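How Does a Robot Learn to Do a Job?

Jetham Young Science: Machines and Making

27 October 2025

Think about how you learned to tie your shoelaces. Somebody probably told you what to do, but the words did not help much. You watched, you tried, you got a knot, and you tried again. After a lot of goes, your hands knew how to do it.

Some robots learn in a similar way. They need to be given examples of a job being done, and they need a great many of them.

Rules or examples?

The first factory robots followed rules. A rule might say: move the arm forward, close the hand, lift. This works well if everything is always in the same spot. A car door on a factory line is always in the same spot.

Homes, shops and offices are different. A cup might be on the table or on the shelf. It might be tall or short, and its handle might point the other way. You could never write a rule for every cup in the world.

So some engineers collect examples instead. A computer program looks at all the examples and searches for patterns in them. This is called machine learning. The collection of examples is called a data set, and each single example is often called a demonstration.

Who does the demonstrating?

People do. At a workshop called Skedent, people carry out everyday jobs while cameras record them. They do not use their bare hands to pick things up. They hold a tool called a gripper, which has jaws that open and close, a bit like a litter picker. A robot can be fitted with jaws of the same kind, so what the person does with the gripper is something the robot could do too.

A camera on the gripper records what is right in front of the jaws. A second camera, up at head height, records the wider view.

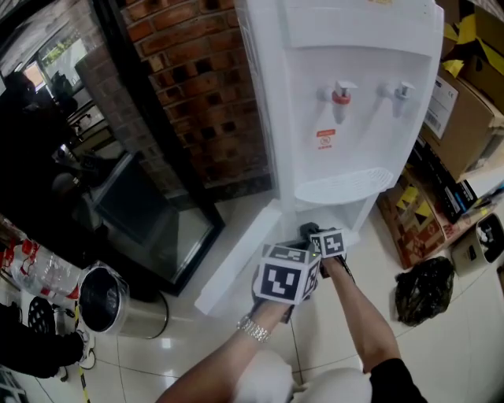
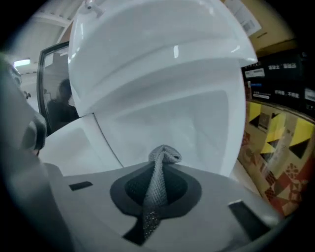
A camera can show where things are, but the computer also has to work out where the gripper is and which way it is tilted. One way to help it is to use markers. These are black and white square patterns, and the two white cubes fixed to the gripper by the water dispenser have them printed on. A pattern like this is easy for a computer to find, even in a room full of boxes and bottles. If the pattern looks small, the cube is probably far away. If it looks squashed to one side, the cube has been turned. By measuring the pattern in each picture, the computer can follow the gripper as it moves.

You may have noticed that the gripper's own camera makes straight things look bent. It has a fisheye lens, which is a very curved lens that takes in a wide view. The engineers know how much the lens bends things, so the computer can allow for it.

How many examples are needed?

It depends on the job. The Skedent team made 224 demonstrations for one small job, putting a lid on a box, and they had to throw 6 of them away. In some, the person's arm had hidden the gripper for too long. In others, the recording had stopped early.

The examples must not all be the same. If you only ever practised catching a ball in your own garden, you might find it hard to catch one on a windy beach. A robot has the same trouble. If every example is recorded in one room, the robot may only manage the job in that room. Skedent records in two other places as well, an office called Valerano and a shop called Eynon. The light is different in each one, and so are the floors and the furniture.

What happens next?

The recordings are checked and the poor ones are taken out. The rest go to a computer, which may work on them for days. This part is called training. Afterwards the robot is given the job to try, and people write down how often it gets it right. If it keeps going wrong in one particular way, they go back and record more examples of that part.

Try it yourself

You need a partner, a pair of kitchen tongs, a plastic cup and 5 small objects that will not break.

1. Put the objects on a table and stand the cup next to them.
2. Ask your partner to watch without talking.
3. Use the tongs to put each object into the cup.
4. Let your partner have a go, copying what you did.
5. Move the cup somewhere else and swap two of the objects for new ones. Let your partner try again.

Was the second go harder? Write down which object was the most difficult to pick up, and what your partner did differently to pick it up.

Words to know

Data set: a collection of information that a computer can learn from.
Demonstration: one example of a job being done.
Gripper: a tool or robot hand that can hold things.
Marker: a pattern that a computer can find easily in a picture.
Training: the time when a computer is learning from its examples.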